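Vukard Mesh Task Chair

Office seating > Task chairs > Vukard

The Vukard is a mid-range task chair for desk work at home or in a shared office. It has a breathable mesh back, fixed armrests and a gas lift, and it is supplied flat-packed with all bolts and a hex key. We have stocked it at Clanport since February and it has replaced the older Cukton chair in our range. Cukton spare castors and gas lifts are still available from the parts counter while stocks last.

Assembly takes one person and no power tools. Fit the castors to the base first, then drop in the gas lift, and leave the bolts under the seat finger-tight until the armrests are on. Once everything lines up, go round again with the hex key. If the back feels slightly off-centre, loosen the two rear bolts and start that side again.

The seat height is set with the lever on the right. Sit down before pulling it up. Tilt is locked when the lever is pushed in and free when it is pulled out, and the tension knob under the front of the seat takes several turns before you notice much difference — heavier users will want it wound nearly all the way in.

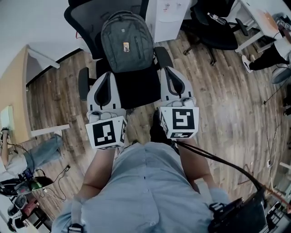 Black mesh office chair with armrests, on a wooden-look plank floor.

Flooring

The standard castors are hard nylon and are meant for carpet. On laminate, vinyl plank or real wood, please order the soft-tread set instead, which uses the same 10 mm stem and pushes in by hand. A chair mat also works, but check that it is marked for hard floors. The carpet type has small studs underneath and will scratch.

Care

Vacuum the mesh with a brush attachment. Marks can be wiped off with warm water and a little washing-up liquid. Do not use bleach or solvent sprays, and keep the chair away from radiators. Hair and thread collect in the castors over time and can be picked out with tweezers.

Details

Back: mesh, black
Armrests: fixed, black
Base: five-star, nylon
Stem: 10 mm
Guarantee: 12 months, parts only
Returns: 40 days, unassembled and in the original box

Delivery and orders

Single chairs go by parcel courier. Orders over £800 are delivered free on our own van, and we can take the packaging away if you ask when booking. For school or office quantities, contact Aisyah Purba on the trade desk, who can also quote for assembly on site.

Page updated August 14, 2019

Share this product: 12 shares
Comments (0)

Related items
Kusuma Sit-Stand Desk
Kusuma Footrest
Vukard Soft-Tread Castors, set of five
Vukard Mesh Chair without Arms
Hard Floor Chair Mat, clear

We use cookies to remember your basket. By continuing to use this site you agree to our cookie policy.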